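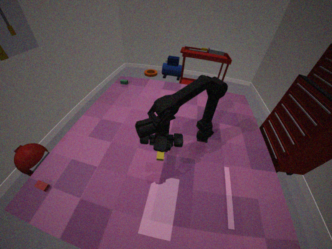 Braço para acima do bloco e não fecha a garra na simulação

Publicado em 14 de maio de 2023 por hokby_bancada

Boa tarde. Estou montando uma célula simulada com um braço preto articulado, garra de dois dedos, sobre um tapete xadrez rosa. A tarefa é pegar o bloco amarelo e soltar em outro ponto do tapete. Uso o Zultov como simulador e o controlador Trollunano 7.

O braço desce até ficar logo acima do bloco e para. Os dedos ficam apontados para baixo, na posição certa em X e Y, mas a descida final não acontece e o comando de fechar não é enviado. O log mostra só o código 931, "alvo fora de tolerância". Já reiniciei a cena, troquei o bloco amarelo pelo verde e o resultado foi o mesmo. No arquivo da célula o punho está com 90 graus de rotação, como veio no modelo.

Alguém sabe onde fica essa tolerância? No manual só achei a parte do braço físico.

Moushumi Gunawardena

O 931 quase sempre é o ponto central da ferramenta (TCP) mal definido. O modelo vem com o TCP no flange do punho. Se você acrescentou a garra depois, o controlador não sabe que ela existe e calcula a altura errada.

Faça nesta ordem:

Abra o arquivo da célula e procure o bloco "ferramenta".
Meça no próprio Zultov a distância do flange até a ponta dos dedos, com a garra aberta.
Coloque esse valor em Z, em milímetros. O Trollunano não aceita metros nesse campo e também não avisa.
Salve, feche a cena e abra de novo. Recarregar pelo menu não relê a ferramenta.

Depois confira a origem do bloco. Nos modelos prontos ela costuma estar na base da peça – se o seu programa usa a origem como ponto de pega, o alvo cai na superfície do tapete e o planejador recusa a descida por colisão. Suba o alvo até a metade da altura do bloco.

A rotação de 90 graus não interfere nisso, pode deixar.

mostyn_oficina

Comigo era o tapete. Desliga a colisão dele e pronto.

rui_celulas

Desligar a colisão do tapete faz o erro sumir, mas aí o bloco pode atravessar o piso quando o braço soltar. Deixe ligada e reduza a margem de contato. Na minha célula estava em 9 mm, o que é muito para uma peça pequena. Baixei para 2 e a descida passou a completar.

Outra coisa é a luz. Se vocês localizam o bloco por câmera simulada, reflexo branco e sombra do braço no tapete atrapalham a segmentação por cor. Não gera o 931, mas desloca o ponto de pega alguns milímetros. Eu rodo a calibração com a luz direta apagada e só depois ligo de novo.

hokby_bancada

Era o TCP. Estava zerado. Corrigi o Z, subi o alvo e agora a garra fecha. Com o bloco laranja-avermelhado ainda falha de vez em quando, ele está meio torto no tapete e acho que falta passar a orientação da peça para o punho. Vou abrir outro tópico para isso.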